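Gripper build: your questions

I've had so many emails about the hand-held grippers since June that I'm putting the answers in one place. I build these in my spare time, partly on the kitchen worktop and partly at Multance, the shared workshop I belong to, so please don't expect a factory manual!

Why two grippers and no robot arm?

Money, mostly. An arm good enough for what I wanted cost more than my car, and I already have two perfectly decent arms of my own. You hold the grippers, you do the job, and the recordings are what the software learns from later on. My arm can come when my savings do.

What are the brass bits in the fingers?

Threaded inserts. I started out screwing straight into the black parts and stripped the threads within a week (some of you warned me, thank you, I know). Now I can swap bits over without wincing. Use a soldering iron you don't care about, go in slowly and keep it upright. Mine has never been the same since, so I bought a second one for soldering.

Do both grippers have to match?

Mine do, down to the white triangular plates. I tried a lighter one for my left hand and kept getting muddled. If you're cutting your own plates, cut them together.

How much did it all come to?

£191 for the pair, and that leaves out the things I already had in drawers. You could do it for less if you're patient with second-hand parts. I am not patient.

What sort of jobs do you use them for?

Household stuff, as dull as possible. Folding, putting things away, and lately bin bags, which I picked because I thought they'd be easy. Ha! Thin film is horrid. It clings and slides about and changes shape every time you breathe near it.
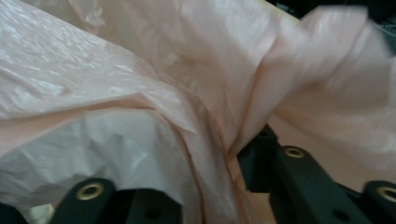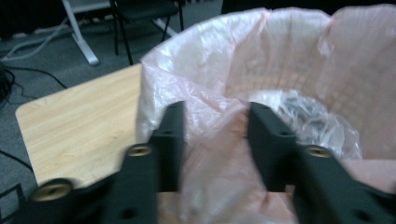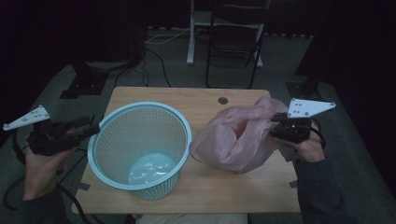
Words and build: Khôi Đỗ

Why a mesh basket?

It was the one I had at home. I do like that it's light, though, and a round rim is a good test of whether you can line things up with both hands. If you want to try the same job, any small wastebasket will do. Start with a bag that's a bit too big for it, as a tight one will have you swearing.

My fingers slip on thin plastic. What am I doing wrong?

Probably nothing. Check that the tips meet squarely when the gripper is shut; hold it up to a window and look for a gap. Then try gathering the film into pleats and pinching those. A single layer gives you next to nothing to hold. Iddrisu Amegashie wrote in to suggest rubbing the tips lightly with fine sandpaper, and on my spare set that did help, though you'll need to wipe the dust off afterwards or it ends up all over the bag.

How long can you go before your hands give up?

I do 24 goes at a job and then put the kettle on. The grippers don't feel heavy when you pick them up, but wrists notice. Rest your forearms on the table edge between goes and don't squeeze harder than you need to (I'm still bad at this one).

Can I do without the cables?

You can, and I'd love to see it if you manage. I gave batteries a try and spent more time charging them than using them. With cables, leave more slack than you think you want and let them drop down past your arms. If one tugs when you reach across the table, sort it out before you carry on.

Will you sell me a pair?

Sorry, no. I made 5 pairs of fingers before I had any I was happy with, and the thought of doing that for strangers makes me want to lie down. The drawings are free to anyone who asks, and I'll happily look at photos of your build if it's misbehaving.

Is the left gripper the same drawing as the right?

It's the same drawing mirrored, except for the cable exit, which I moved and then forgot to move on the other one. The set I send out now has it corrected. If yours has the exit facing your wrist on one side only, you've got the old set, so drop me a line and I'll send the new sheet over.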